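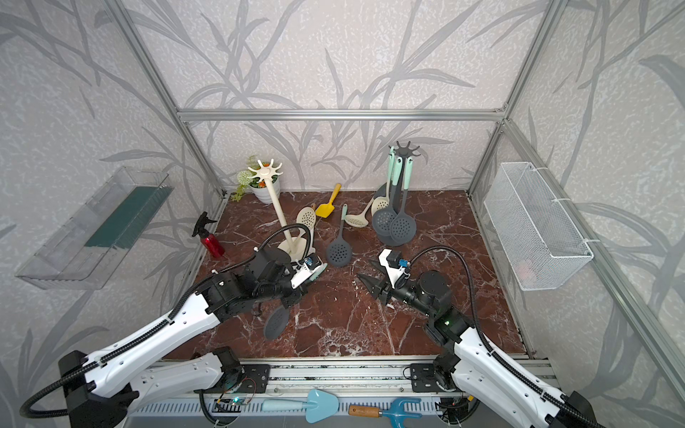
Cell 2, utensil hanging, gripper comparison
Tuesday, February 21, 2023

Present: me, and Elango Raju until lunch. Gopinath Bangera joined by phone for the part about the wrist cameras.

Purpose of today: decide if we keep the present fingers on both arms for the hanging task, or if we go back to the rubber pads we had in December. I also wanted to know if the wrist camera can find the hook without help from the fixed camera. Second question is only half answered, see below.

Setup

Both arms on the front rail as before. Same controller for left and right, same speed limit, same closing force. I wrote in the December notes that the left arm had a higher force setting and I never wrote why, so this time I set both equal before starting and checked it again after lunch. Run sheet is number 2119 in the shared folder.

Tools: the slotted spoons, the round skimmers and the yellow spatula. Two holders, the cream one at the back left and the dark gray one at the back right. Both have the star top with curved hooks. The base of the holders is not fixed to the floor. Elango wanted to fix them with tape and I said no, a holder in a kitchen is not taped. We did not agree fully on this.

The bin and the basket on the side walls were not used. The spray bottle stayed at the front left for the whole session, because the left arm should learn to go past it. The trowel and the hand rake belong to the garden set and are for the next task; please leave them on the rail, I have already looked for the rake one time this month.

Morning: fingers from the current set

50 tries per arm, picking from the floor and hanging on any free hook. I reset by hand between tries and put the tools in different directions, but I avoided placing them parallel to the front rail. That is a weakness in the test and I should do it in the next round.

What I noticed, in the order I noticed it:

The round handles are easy to close on and hard to keep in the same angle. The gripper closes, the handle is held, and then during the lift the heavy end turns down slowly. For the skimmers this is not a problem if the grip is near the head. If the grip is near the end of the handle, the head swings and the hook arrives at the wrong place.

The spatula has a short handle and it wants to be taken from above, with the wrist turned. The left arm does this well. The right arm reaches the same position with its cable hose under more tension, and I could hear it rubbing. I added a little more free length to the hose and the noise was gone. I must look at the other cell for the same thing.

Thin handle lying flat on the marble panel: the fingers touch the panel before they close. We allow 2 mm of contact travel and then the controller stops. Eight of the stops this morning were from this. I think the panel is not perfectly level. Elango put the small level on it and says it is fine at the center and lower toward the front right. We have not shimmed it yet.

Holder movement. When the arm comes down with the tool and misses the hook, it pushes on the star top and the holder leans or walks on the floor. After this the stored hook positions are wrong and all next tries are wrong in the same direction. The cream holder suffers more than the dark gray one. I believe the dark gray one is steadier when it is already carrying tools, and the cream one was mostly empty. I did not weigh them. To be fair I should exchange the positions of the holders and repeat, so that I am not blaming the left arm for a light holder.

Elango's idea for this: after every hang, open the gripper, go back a short distance, look again with the wrist camera and compute the holder position new. It costs time for each try but I like it. He will write it as an option which can be turned off.

Midday: rubber pads

Changed the pads on the right arm only. The left stayed as it was for comparison.

The pads hold the angle better. The slow turning during the lift is almost gone. On the other side, the release is worse. The handle stays a moment on one finger when the gripper opens, and if the arm moves back too early it pulls the tool off the hook again. I saw this many times with the slotted spoons. With the skimmers less often.

I tried a waiting time before moving back. Half a second was too short, one second was good. Then I tried opening slowly in place of waiting, and this gave nearly the same result with a nicer movement. If we choose the pads we should use the slow opening.

One more point about the pads: they collect dust from the floor panel. After lunch the grip was clearly weaker until I cleaned them with alcohol. In December we did not notice, I think because the runs were short.

I took the pads off again at the end. The right arm has its white fingers back.

Afternoon: wrist cameras

The small blue cameras, one on each gripper. Gopinath changed the exposure remotely and I moved the arms by hand to the positions he asked.

The wallpaper with the leaves was chosen to make the background less clean, and it does its work. From the left wrist camera, the curved hooks of the cream holder in front of the gray leaves are hard to separate. Cream on light gray with curved shapes behind it. The detector put a hook on a leaf several times with high confidence. The dark gray holder is no problem for the same detector.

Gopinath says this is a training problem and we should leave the wallpaper. I agree for the long term. For this week I would like to have a plain sheet behind the cream holder for some runs, only to see how much of the error comes from seeing and how much comes from the hand. If we don't separate these two, we will argue about fingers when the real trouble is the camera.

Second point, when a skimmer is in the gripper its round head covers a part of the view. How much depends on where the handle is held. With a grip near the head, which is good for the swing, the view of the hook is bad. With a grip at the end of the handle, the view is good and the swing is bad. Gopinath asked if the camera can be moved to the side of the gripper. It can, the bracket from Kaimal has the holes for it, but then it will come close to the cable hose when the wrist turns. I will make a test with cardboard before ordering anything.

Third, the floor. The white veins in the marble pattern did not disturb the grasp detector, which surprised me, I had expected that a vein would be taken for a handle. The cream spoons on the dark red-brown are found very reliably. The dark gray skimmer is the most difficult one on this floor, and the detector mostly finds it by the teal tip. If the tip is pointing away or is covered by the other arm, the grasp point moves toward the head by itself. Maybe useful to know: it was often a better grasp.

Two arms together

Short test only. Left arm holds a skimmer in front of it, right arm goes to the center and takes the next tool. No collision, but the planner keeps such a big distance between the arms that the right one makes a long way around. Elango has reduced the safety distance in simulation and it looks good there. I want to be in the room when it is tried on the real arms, with low speed. Please don't run it on your own in the evening.

The status light on the right arm was green all day, no faults in the log. Last week's communication error has not come again after I changed the connector, so I close that one.

What I think now

The current fingers are good enough for picking. The pads are better for carrying and worse for letting go. I would prefer the current fingers with a shallow groove, so that a round handle finds its place. Haltus sent us a drawing of something like this and I put it aside at the time as too special. I take it out again. Elango prefers pads with slow opening and says that a groove will be bad for the flat spatula handle. He may be right, we have to print one and try.

I don't want to send any numbers to Neltville before the holders are exchanged and the runs repeated. The comparison from today is one afternoon on one arm, and the floor is not level.

To do

- Shim the floor panel at the front right, check again with the level (me)
- Option for a second look after each hang (Elango)
- Exchange the two holders and repeat the same sheet, pads and fingers
- Tools parallel to the front rail, add to the placement list
- Plain sheet behind the cream holder, ask Gopinath which runs he needs
- Cardboard test for the side camera position
- Print grooved fingers from the Haltus drawing, one pair first
- Check hose length on the other cell
- Alcohol wipes are nearly finished

Question to whoever reads this: does anybody have the old force calibration for the left gripper? I found the one for the right. The file in the left folder is a copy of the right one, even the name inside is the same.

Clurnau Manipulation Lab | Contact | © 2023 Clurnau | Back to top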